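Fellenance publica un estudio sobre dolor lumbar en personal de almacén

Sastach, 2023-02-22. Fellenance ha presentado los resultados de un estudio transversal sobre lumbalgia en 200 operarios de turno nocturno, evaluados mediante cuestionario y exploración física.
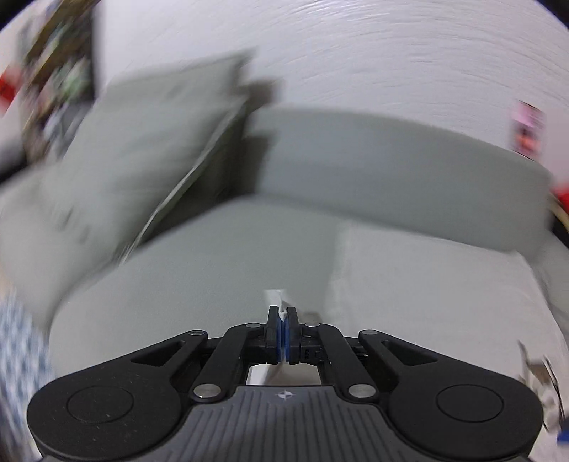 Pinza manual negra y gris ante un sofá.

La recogida de datos finalizó en febrero. El seguimiento, a cargo de Vindcombe, incluirá unos 1000 participantes y durará 48 semanas.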